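Filed under: Workplace Automation > Checklists
Print this page | E-mail this page
January | By Dragica Berisha

Two-arm tool station, Otus cell: pre-run inspection with comments

1. Emergency stop reachable from the operator's standing position. PASS. Tested at 2 points, both arms held.

2. Operator clear of the reach of both arms before motion is enabled. PASS WITH COMMENT. Floor marking is worn on the stair side. Repaint before the next inspection.

3. Hooks tight, no play under hand load. PASS. Selma Delić checked upper and lower rows.

4. Bladed tools listed on the station sheet, with grip point stated. FAIL. The scraper is listed without a grip point. Scissors are listed correctly and may stay in retail packaging until the sheet is revised.

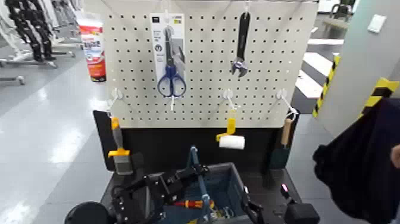

5. Tool bin contents match the sheet. PASS WITH COMMENT. Small parts should go in a separate tray. Fingers closing on an unlisted part have caused two force-limit stops at Fernow.

6. Gripper fasteners at marked torque. PASS. Left unit is due for re-marking at 2,000 cycles; counter reads 853.

7. Speed limit set for shared-space work. PASS. Value confirmed by Impi Rantala against the site rule, Breltcombe section 34.

8. Cables clear of the cabinet edge through full travel. NOT CHECKED. Full travel was not run. Carry over.

Item 4 must be closed before any unattended run. Items 2 and 5 do not stop work. Send corrections to Eleni Stoyanova with the item number in the subject line.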